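**Stuck outside the country waiting on a visa stamp, anyone else renewing through Skarov?**

---

**mapletown_mo** wrote:

Hi all, long-time reader, first post. I'm on a work visa, been in the States 9 years, and I flew home in March for a family thing. The plan was two weeks. You can guess the rest. My stamp had expired while I was there (my status was fine, just the sticker in the passport) and the consulate in Skarov has now moved my interview 2 times. The new slot is 5 months out.

My employer, Testa, has been pretty decent so far. I'm working remotely on a weird schedule, logging on at 3 in the afternoon and finishing close to midnight. But HR has started asking when I'm "expected on site," and I don't have an answer for them. My rent is still going out every month too, which hurts to look at.

Has anybody gotten an emergency slot lately? And is it worth trying a different consulate, or does that just put you at the back of another line?

---

**kettle_and_key** wrote:

Oh man, I'm so sorry. I did this same dance last year. I got my emergency request approved on the second try, and the difference was the letter. The first one from my company said something like "her presence is valuable to the team," which is useless. The second one named the project, the deadline and what would happen if I missed it. Ask Testa for that kind of letter!

Also keep your receipts for everything. I paid 3345 dollars in flights and change fees before I was done, and my company covered part of it once I had it all in one folder.

---

**northgate77** wrote:

Going to disagree a little with the letter advice. A friend of mine sent in a beautiful letter, very specific, and got turned down in a day. I think it's mostly luck and what's open that week. I wouldn't stop anyone from trying, but please don't book a flight on the strength of it.

On switching consulates: I went through Trunditz as a third-country applicant and it was fine. Smaller office, shorter line, the guy at the window was done with me in minutes. You do have to stay there while they hold your passport though, so budget for a hotel.

---

**kettle_and_key** wrote:

@northgate77 when was that, though? I thought Trunditz had stopped taking people who don't live there. I'd hate for mo to spend money on a fee and then find out she can't use it.

---

**northgate77** wrote:

Fair point, it was a while back. Check the consulate's own page before you pay anything. Still think it beats sitting around for 5 months.

---

**mapletown_mo** wrote:

Thank you both, this is already more than I got from the help line. I'll ask for a new letter tomorrow and look into Trunditz while I wait.
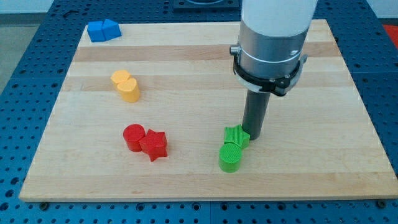 *Colored blocks on the cutting board, blue and yellow ones included*

I miss the place more than I thought I would! Even the commute. Even the coffee.

Does anyone know what happens with a driver's license if it runs out while you're abroad? Mine is tied to my visa paperwork and I'm worried I'll land and have no way to get around.

---

**sarard_bound** wrote:

Jumping in on the license thing. It depends on the state, but mine let me renew in person once I was back, with my new entry record. I took the bus until then. Annoying but doable.

I'd be careful about the remote work, by the way. I was stuck in Sarard for a whole winter and my company's tax people got very nervous once I'd been there a few months. Bring it up with HR before they bring it up with you.

---

**northgate77** wrote:

Hmm, I'd hold off on that. If you go poking at HR about taxes they may just put you on unpaid leave to be safe. It happened on my team.

---

**sarard_bound** wrote:

And if she says nothing and they find out in tax season? I'd much sooner have the awkward call now. At least talk to a tax person over there first, then decide.

---

**mapletown_mo** wrote:

Ugh, I hadn't even thought about taxes. My cousin uses an accountant in town so I'll start with her and keep HR for after. Will post again when I hear about the emergency request.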